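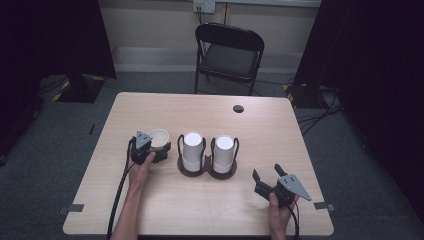

Re: Segmenting two-handed demos by contact instead of by gripper width

dsetiawan
Got the new segmenter running on the cups and bowl set and I'm so happy with it! The old script cut a demo wherever either gripper opened or closed past a threshold. Fine for one hand. With two hands you get the left one at the bowl while the right one is still open and waiting, and the script had no idea whose turn it was. Now each hand gets its own timeline and a third track marks when they depend on each other. 774 demos in, 89 flagged for a manual look.

eniko_b
89 is a lot. What's flagging them?

dsetiawan
Mostly the white stuff. White bowl, white cups, and the mask for the bowl rim bleeds into the pale table. Contact start jumps by a few frames.

kfwan
I'd drop the vision contact cue and stick with width plus velocity. It's dumb but it's repeatable. We ran it in Carken all through March without touching it.

dsetiawan
Repeatable, sure, but it misses every case where a jaw rests on something without closing. Those are the ones I want!

eniko_b
With kfwan on this one. Policies don't care if your boundary is off by three frames.

ibsa.z
Mine did. The planner picks the next skill from the segment label, so early boundaries had the right arm going for the cup holder while the left was still busy. Smoothing over 30 frames fixed most of it. Also check your time sync between left and right before blaming the masks.

dsetiawan
Ooh, good call on sync. Left is 600 microseconds behind, so that's not it, but the smoothing helps a ton. Down to a handful of flags on the first batch.

kfwan
Still want to see it on something that isn't a tabletop with four objects.

dsetiawan
Fair! Pushing the branch to Mondal tonight, config is in segment/two_hand. Break it please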